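Tips for getting grease and rubber off your race weekend gear

I spend most of my summer helping my friend Koen Hermans run his little single-seater at club races, and I come home filthy every time. After 8 seasons of this I've ruined enough shirts and coolers to have opinions!

First, overalls. Don't throw them straight in the washer. I rub plain dish soap into the greasy spots, leave it overnight (I usually do this at 6 in the evening, before I get too comfy on the couch), and then wash them inside out with nothing else in the load. Check the care tag if yours are fireproof, and skip the fabric softener completely on those.
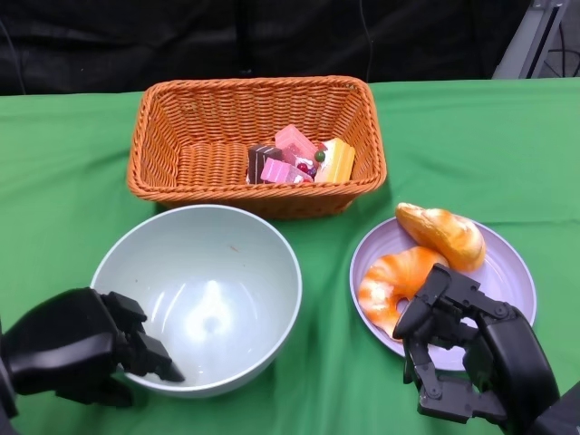
Gloves are trickier. The suede palms go stiff as cardboard if you dry them anywhere warm, so I stuff mine with old socks and hang them in the hallway.

Tire rubber on the garage floor? A stiff brush, hot water and a good squirt of dish soap, then more brushing than you'd like. Veerle swears by cat litter for fresh oil and she's right, just grind it in with your shoe and sweep it up in the morning.

Helmet visors get a wet paper towel laid over them for ten minutes so the bugs soften up. Never scrub them dry! I did that to Koen's good one before the race at Maltum and I still hear about it.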